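4.2 How notice reached employees

The second part of the study looks at how workers at the three firms first learned that their jobs were at risk. We coded each of the 46 interviews for the first source of news, the time between that news and any direct word from the employer, and whether the person could name someone to call with questions. Interviews with former staff of Bilness and Plurano were done by phone. Those with former staff of Meireles were done in person, mostly in July, by the second author (Hajji).

At Bilness, the mortgage lender, most people we spoke to had read about the cuts in the trade press before they heard from a manager. Several described checking their work accounts through the evening to see if they could still log in. At Plurano the order was reversed. A short all-staff call came first, and individual letters followed the next morning. Meireles used neither method and left the matter to team leads, who were given a one-page script. 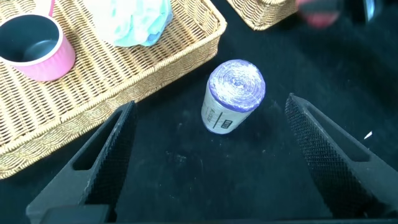

Did it matter to workers who told them first?

It mattered less than how soon a direct message followed. People who read the news in the press but heard from a manager the same day gave answers close to those of people who were told in person. The people most critical of their employer were those who waited several days between the first report and a letter.

The gap was longest for remote staff. Payroll at Bilness was split between two systems after the purchase of Lisusent, a smaller loan processor, and the two sets of records did not match on job title or start date. Some former Lisusent employees received a severance figure based on the date of the purchase and had to ask for a correction. One loan officer told us she got three versions of the same letter, each with a different last day. We were able to see two of them.

Severance terms also varied within job grades. The standard offer at Bilness was 13 weeks of base pay, with health coverage for the same period. Commission already earned on loans that had not closed was treated case by case, and this was the point on which most disputes arose. 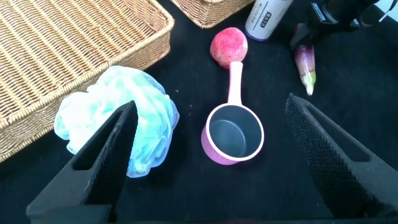

Of the disputes over commission that we could follow to an end, all were settled without a hearing. The amounts were small next to total pay, and the workers involved said they had not wanted to spend money on a lawyer. One settled for $700 after a month of emails. Others accepted the first figure and signed the release so that the rest of their severance would not be held up. The release at Bilness had to be returned within five business days, a period that workers over 40 were later told did not apply to them.

Team leads at Meireles reported a different problem. The script told them to refer all questions to human resources, but the human resources group had itself been reduced in the same round. Two leads said they wrote their own list of contacts and passed it around. 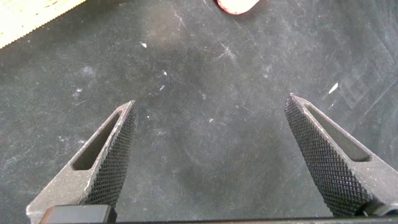 Figure 5. Gripper fingers, open, over a dark gray work mat.

4.3 Finding work again

We asked each person about their main source of income at the time of the interview. Loan officers moved fastest, often to smaller brokers and often on lower base pay. Processors and underwriters took longer, and several had left lending altogether for insurance claims or local government. Age was a weaker factor than we had expected. Having a state license that was still current made more difference, and licenses that lapsed during the job search were a common complaint.

Few people had used the job placement service offered as part of the package. Those who did mostly wanted help with a resume and stopped after one session. The Plurano service was run by an outside contractor and closed to new users on Thursday, December 28, 2023, while some of those laid off were still on their notice period.
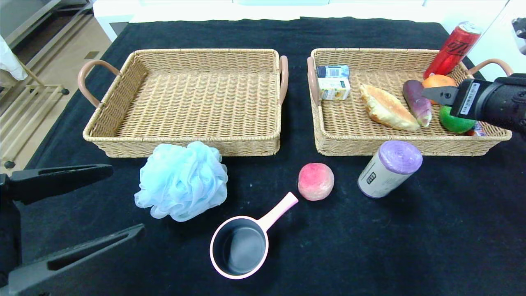 Figure 6. Two wicker baskets on black cloth, the right one holding food items.

Coding of the job search answers was done by the first author (Nowakowski) and checked against the interview notes by Hajji. Where the two readings differed, we went back to the recording. Answers that remained unclear were left out of the comparison between firms but kept in the discussion of severance terms above.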